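Felstead swatch log, data card

Version 3, last updated 2025-10-12. Maintained by Marloes Groen.

Contents
A table of nail polish swatches and the shade names that go with them. One row per bottle per wear test. The current release has 900 rows. Everything is in swatches.csv; bottles.csv holds purchase details and joins on bottle_id.

Columns
bottle_id: text, never reused
line: Skumby, Leclerc or Pirnix
shade_name: as printed on the bottle cap sticker
finish: creme, jelly, shimmer, glitter, matte
base_color: one plain color word, see below
coats: integer
dry_minutes: time to touch dry for the last coat
chip_day: first day with a visible chip, blank if removed before chipping
top_coat: yes or no

Method
Bare nails, one layer of base coat, 2 coats of color unless the polish is a jelly, which gets 3. Room lamp only, no daylight readings. Tests end when the polish comes off, whatever the reason.

Known problems
35 rows from February have no dry_minutes. The timer file was overwritten. Leclerc renamed several shades between batches and both names are kept, so a group-by on shade_name will split them. Use bottle_id.
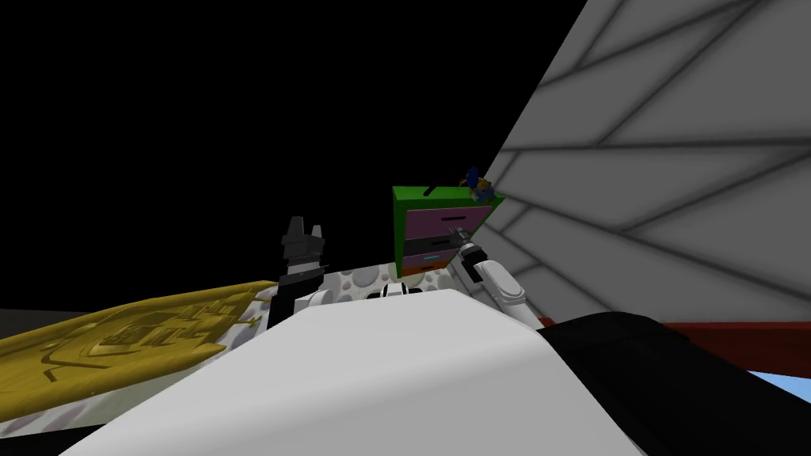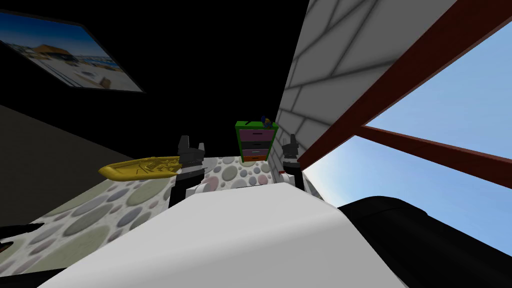
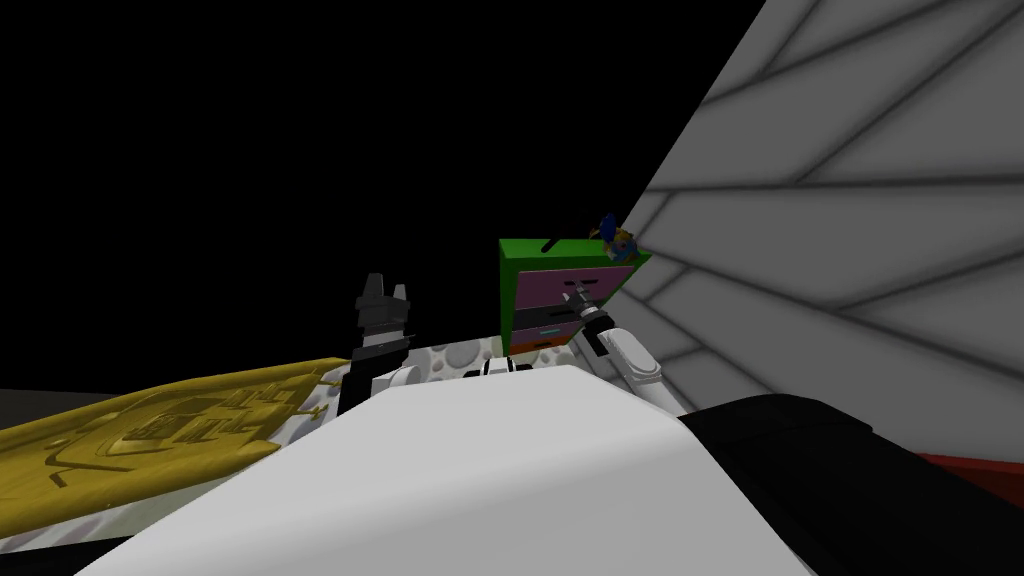
The base_color column takes the plainest word that fits and ignores the brand's own name for the shade. Shimmer particles do not count toward it. Metallic golds are entered as yellow, with the metallic part left to finish. A polish close to the boxy block in the last render is entered as green, with no mint, moss or fern. Mauve is the one exception to the plain word rule and stays separate from pink, as too many Skumby shades fall between pink and purple.

Missing values
Blank means not recorded. Zero is a real value and appears only in chip_day, for polish that chipped on the day it went on.

Changes
Version 3 splits top_coat out of the notes column and drops the star rating.
Version 2 added bottles.csv.

Corrections
Send the bottle_id, the column and the value you think is right. Shade names need a photo of the cap sticker.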